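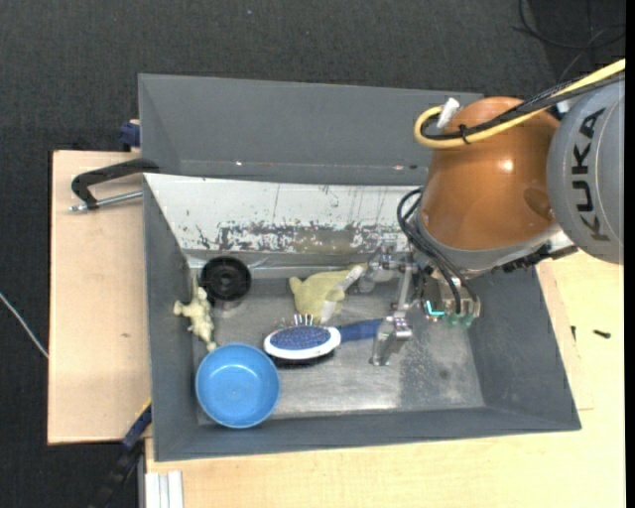

When will the Ovarcombe road reopen after Friday's lorry crash?

The northbound side opened again on Friday night, and the southbound side stays shut until the barrier by the bridge has been replaced. The county expects that to take until the middle of next week.

The lorry left the road on the long bend below the church shortly before 6 am. It went through 23 metres of barrier and came to rest on its side in the field. The driver, who was alone in the cab, was taken to hospital with a broken wrist and was allowed home the same evening. No other vehicle was involved. Police have asked anyone who drove through between 5.30 and 6 am and has dashcam footage to get in touch.

Southbound traffic is being sent round by Mill Lane and the top road. Mill Lane is narrow past the farm and has a temporary 20 mph limit, so allow extra time, especially at school run. Lorries over 7.5 tonnes must use the main road through the next valley. The 447 bus is running but will miss out the church stop in both directions. Passengers should wait at the village hall.

Parish councillor Mercy Gachanja has again asked for the speed limit on the bend to be cut from 50 to 40. A petition left in the shop last winter gathered 543 signatures and was passed to the county in March. The county's reply was that the bend would be looked at as part of a wider review of rural limits, and no date was given. She will raise it at the next parish meeting, which starts at 7.30 pm in the small room.

Comments

Emlyn Foulkes
The diversion signs at the top road point the wrong way if you come from the garage end. Followed a van halfway to the quarry this morning.

Kibet Mosoti
Reported that on Saturday, they said it would be fixed.

Awuor Mutiso
Does the school bus still stop at the church or is that the hall as well?

Mwajuma Kombo
Hall as well, Awuor. Ten minutes earlier than usual.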